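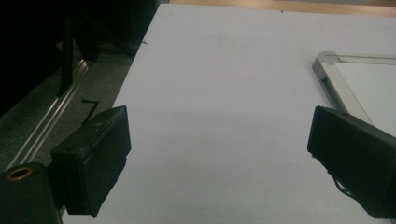

I run a small evening class in Indonesian, and the same questions land in my inbox every February when people start thinking about new hobbies. So I've put my answers in one place. — Sulastri Ismail

## Do I need to know any Indonesian already?

Nope! The beginners' group at Catisari starts from "selamat malam" and goes on from there. If you did a bit years ago on a gap year, come to the first session anyway and we'll see where you fit. I've moved people up after one evening and it's no trouble.

## Is it a hard language?

I'm biased, but I think it's one of the kinder ones for English speakers. Verbs don't change for tense, there's no gender to worry about, and the spelling is very regular. What trips people up is the prefixes (me-, ber-, di- and their friends), and we don't touch those properly until week 7.

## How many words will I know by the end?

The course list has 600 words on it. Most people can use far fewer than that without stopping to think, and that's completely fine — you'd be surprised how far you can get in a market or a taxi with the first page.

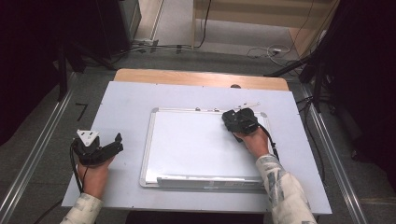 ## What does it cost?

It's £110 for the term, and that covers the printed handouts. It doesn't cover the book.

## Which book do I need?

We use the Wattimena reader, the green one, second edition. Please don't buy the first edition even if it's cheap, as the page numbers are all different and you'll spend the evening leafing about while everyone else is on to the dialogue. The word list starts on page 269.

## Can I miss a week?

Of course, life happens. Drop me a line and I'll send you the handout. If you miss two in a row, try to read the dialogues out loud at home before you come back, even if the cat's your only audience.

## Do you teach slang?

A little! Everyday Jakarta speech is quite different from what's in the book, so I slip in "nggak" and "banget" early on. Don't use them in a letter to your landlord.

## Is there parking?

There's a bit behind Catisari but it fills up quickly. I'd use the side street by the Genunis bakery, or take the bus to Drevodano Road and walk.

## Is there an exam?

No exam. We have a chatty last evening with food instead, and you order yours in Indonesian. Bring a dish if you fancy it, and tell me beforehand if it's got peanuts in.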